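Neues aus der Werkstatt: die Steckerzelle

Ihr habt gefragt, was unsere Steckerzelle eigentlich macht, und vor allem, warum ich ständig mit dem Inbusschlüssel davor knie. Also gut! Die Zelle heißt bei uns Flamel, steht hinten bei den Regalen und soll Stecker in eine Steckdosenleiste setzen. Klingt nach einer Kleinigkeit, ist aber eine ziemlich pingelige Angelegenheit, und seit Februar bin ich für die Wartung zuständig.

Am meisten Ärger macht der Flansch zwischen Handgelenk und Greifer. Nach 333 Steckversuchen schaue ich mir die Schrauben an, ziehe sie über Kreuz nach und fahre den Nullpunkt neu an. Beim letzten Mal war der Greifer um 2 Millimeter versetzt (das merkt man sofort, dann sitzt nämlich kein einziger Stecker mehr), und ich habe einen halben Nachmittag den Fehler im Programm gesucht - es war eine Schraube. Áine Quinlan hat mir danach einen Drehmomentschlüssel auf den Tisch gelegt, ohne ein Wort zu sagen. Danke, Áine!

Zweite Baustelle: die Kabel am Arm. Wenn die Schlaufe zu knapp ist, zieht sie beim Drehen am Handgelenk, und ist sie zu lang, hängt sie über der Leiste. Ich lasse jetzt 40 Zentimeter Luft und fahre nach jeder Änderung erst einmal alles im Schneckentempo ab, Hand am Not-Halt. Das Tuch bleibt übrigens drauf, ich mag es und die Kalibrierung kommt damit wunderbar zurecht.
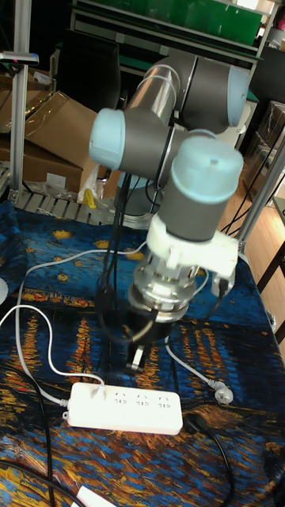
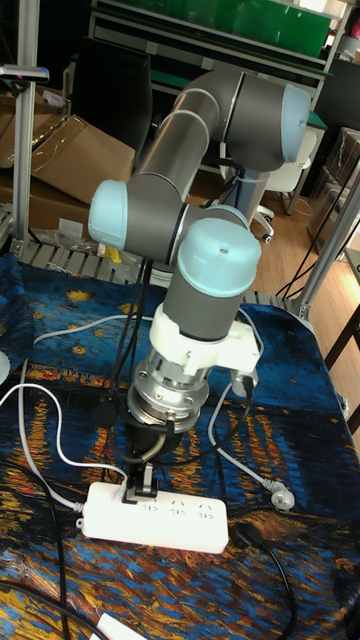
Flamel über der Steckdosenleiste; auf dem zweiten Bild hält der Greifer einen kleinen dunklen Stecker.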